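6. Sacar la bolsa y cambiarla (el cubo de pedal de la sala)

Última actualización: abril de 2025

Este es el apartado que más me pedís los que llegáis nuevos a la planta, así que lo he reescrito entero. Vale para el cubo de pedal con tapa amarilla y también para la papelera negra pequeña, que no tiene tapa ni misterio alguno. Yo tardo unos 3 minutos en hacerlo todo, y eso parándome a saludar por el pasillo.

Antes de empezar, coged una bolsa nueva del rollo. Usamos las Totavent azules, las finas. Son algo translúcidas, de modo que de un vistazo se sabe si alguien ha vuelto a tirar una botella llena (¡vaciadlas antes, por favor!).

6.1. Pisad el pedal a fondo y levantad la tapa con la mano hasta que se quede quieta. Si la soltáis a medio camino, se cierra de golpe.

6.2. Despegad el borde de la bolsa por todo el contorno. Empezad por el lado de la pared, que es donde se engancha.

6.3. Juntad el borde con las dos manos y girad el cuello un par de vueltas antes de tirar hacia arriba.

PRECAUCIÓN: no aplastéis la bolsa para que quepa más. El plástico es fino y un tapón o una esquina de cartón lo rajan enseguida.

6.4. Subid la bolsa despacio, en vertical. Cuando haya salido, una mano se queda arriba, en el cuello, y la otra acompaña más abajo si pesa.

6.5. Haced el nudo fuera del cubo. A mí me gusta sencillo y bien apretado; el doble nudo de Aravind Kamath es precioso, pero luego no hay quien lo abra si se ha colado unas llaves dentro.

NOTA: cuidado con los cables que andan por el suelo junto al sillón. Pasad por el otro lado, que la moqueta es la misma y no os enredáis.

La bolsa azul, cogida y fuera del cubo, en las tres últimas: 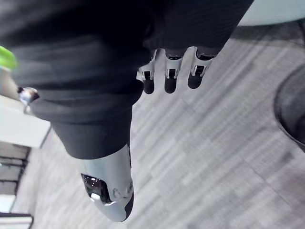
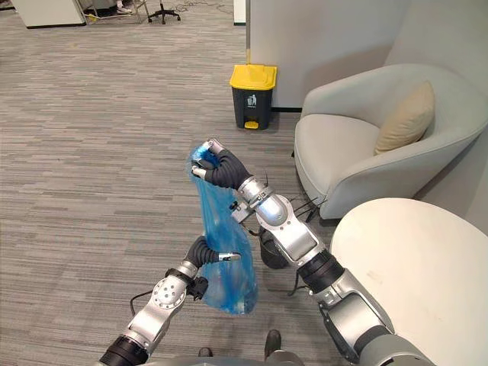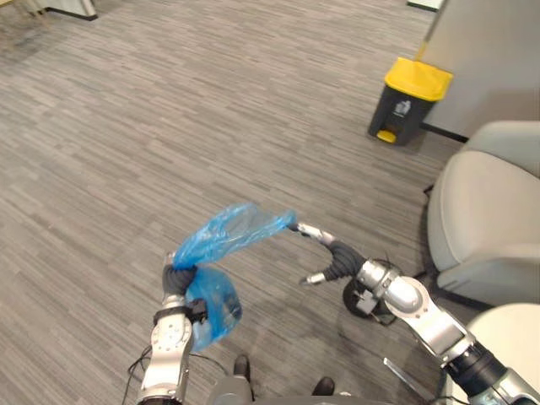
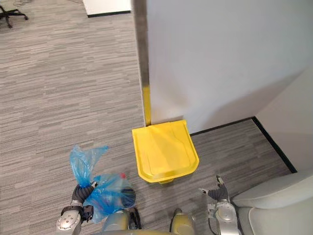
6.6. Abrid la bolsa nueva sacudiéndola una vez y metedla hasta el fondo. Doblad unos 7 centímetros de borde hacia fuera y pasad la mano por dentro para que salga el aire.

6.7. Bajad la tapa, probad el pedal y dejad el cubo otra vez pegado al tabique. La bolsa cerrada va al cuarto de contenedores, puerta 1025, nunca al rellano.

Comentarios

Sepehr Ghasemi: Lo del aire me ha cambiado la vida, llevaba desde julio peleándome con la bolsa hinchada. ¿Las de 60 litros sirven también?

Aravind Kamath: Sirven, pero sobra mucho borde y asoma por debajo de la tapa. Y mi doble nudo se queda como está.

Chettiar: En la sala de Grimstead el pedal va durísimo, ¿le echáis algo a la bisagra?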